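Wood grain

Wood grain is the direction and pattern of the fibers in a piece of wood. The word is used for several different things: the way the fibers run, the marks seen on a cut face, and the feel of the surface under the hand. Carpenters mostly mean the first. Furniture buyers mostly mean the second.

Direction

In straight grain the fibers run parallel to the length of the trunk. Spiral grain twists around it, and interlocked grain changes direction from one layer of growth to the next. A plane pushed against the rise of the fibers tends to lift and tear them, so a board is usually turned end for end before a second pass.

Pattern

How a log is sawn has a strong effect on its face. Flat-sawn boards show arches and ovals, while quarter-sawn boards show narrow lines. In oak, quarter sawing also brings out pale flecks where the rays are cut. 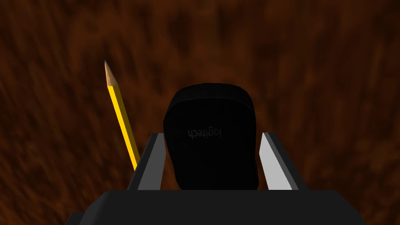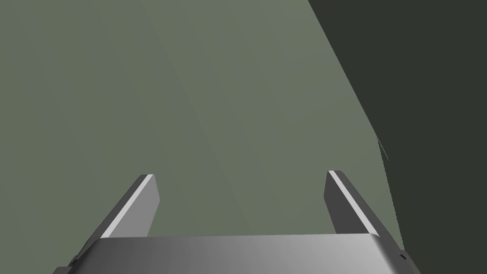

The Drestitholm joiners' handbook, printed in 1937, objected to the common use of the term, complaining that "figure" was the proper name for the pattern and that customers who asked for "a nice grain" should be asked what they meant. The Tokgöz glossary makes the same distinction but accepts both senses as normal usage.

Imitation

Painting a plain wood to look like a costlier one is called graining. A ground coat is laid first, then a darker glaze is dragged with combs, rags or a dry brush. A household account from Pulley dated 1668 lists payment for a door grained as walnut. Printed papers and films later took over much of this work.

See also: Figure (wood), Growth ring, Quarter sawing, Veneer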